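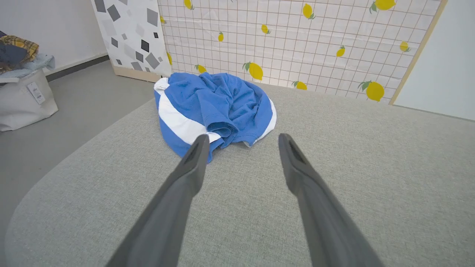
A blue and white garment between the gripper fingers and the lemon-print panel.

About Enedance

Enedance tests whether machines can do household chores yet. Vanderleia Nogueira and Wagner Barbosa started the company in December with one arm and a pile of laundry. Our answer so far is "some of them, slowly." Wiping a counter is close. Folding a shirt that starts out crumpled is still hard. Each chore gets 200 tries, and we publish the failures too. Write to Marcelino Macedo if you have a chore to suggest.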